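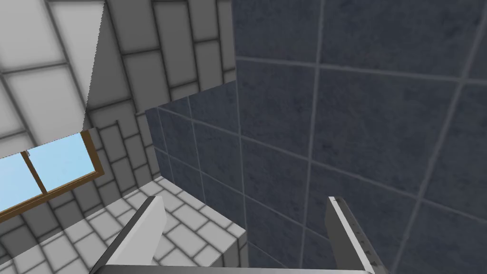 Has anyone here put real money into the Rudora home scenes pack? I've been on the free trial for 30 days now (started 21st August) and I keep going back and forth, so I thought I'd ask you kind folks before my card gets charged again. We're training a two-finger gripper policy for kitchens and bathrooms, and the rooms are lovely in their way, but I worry about how plain the surfaces are. The big slate tiles by the window wall have a bit of mottling to them and that's about all the variety you get, and the light is perfectly even with no shadows to speak of. Will anything we train in there survive a real bathroom?
- hashini_debnath

zamon_fan84 wrote:
Hi Hashini, and welcome! I've had the paid tier since February and I'd say keep it. You can swap textures yourself (the menu is buried under Scene, then Materials, took me ages to find), and once you randomize those, the plainness stops mattering so much. What I pay for is the two-arm setup, because getting that going by hand in Zastham ate most of my winter. Sharing one from my runs: 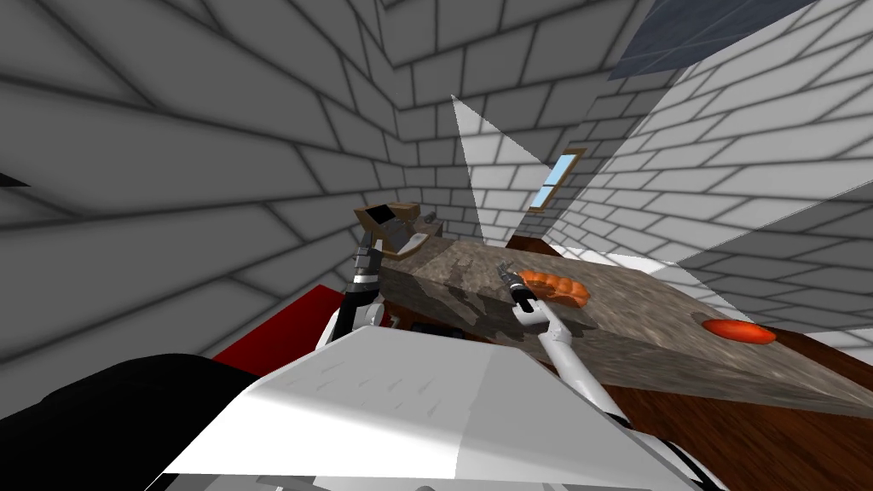 Head view, both arms at the stone counter

The tilt takes some getting used to, but my policy picks from that counter quite happily now. I ran 1,854 episodes last month and only 3 crashed the simulator, which is better than I ever managed before.

old_sheehan_user wrote:
I'm going to disagree, in a friendly way! Crashes were never my complaint. The wrist views are where I gave up on it. When you're in close, so much of what the policy sees is brick pattern, row after row of it,
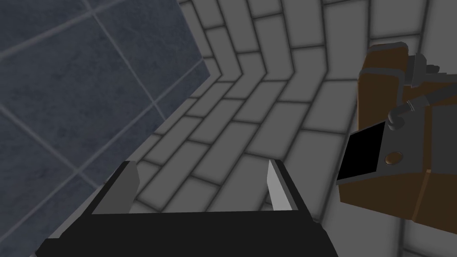 and mine learned to lean on the grout lines instead of the target. Randomizing helped a little, I'll grant you that, but I was still doing a lot of work on something I was paying for. I went back to Sheehan, where the rooms are uglier and the support people write back the same afternoon.

zamon_fan84 wrote:
Fair point about support, I waited almost 84 hours for an answer on a license question. Did you try changing the wall pattern as well as the color, though? Color alone did nothing for me either.

old_sheehan_user wrote:
Only the color, now that you mention it. Hmm. I might still have the login somewhere.

hashini_debnath wrote:
Thank you both so much, this is more help than I got from the sales page! I'll try the wall patterns over the next few evenings and keep one more month going while I do. If the wrist camera still gets hung up on the grout I'll take a look at Sheehan, and I'll post my settings here either way.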